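**Ticket 969: Shared calendar books everything twice**
Opened: 4 Sep 2020
Site: Dudby office
Status: open, in the sense that a wound is open

Every booking made in Sakolus shows up again 90 minutes later, as if the meeting had gone so well we wanted another. Restarted the sync service. Now the copies have copies.

Cleared the cache, per the Pronby help page, which also suggests "patience." Cleared that too. Until this is fixed, bookings go on a whiteboard, which has never once needed a patch. 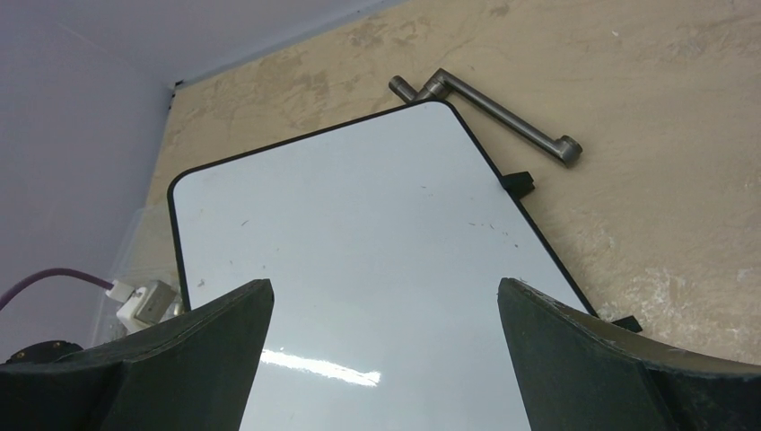
MacBrayne desk: please check the time zone on the sync account before deleting anything else. We saw the same doubling in August, and the account had two zones set.

Checked. It had 4. Removed three, and new bookings now appear once, at the hour people asked for. The old duplicates remain, and the cleanup tool stops at 1000 entries without saying which ones it took.
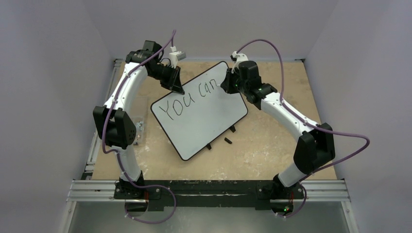
*Whiteboard, with "You can" in black marker.*

Running the cleanup again tonight. Please keep the ticket open until the Dudby calendar matches the backup.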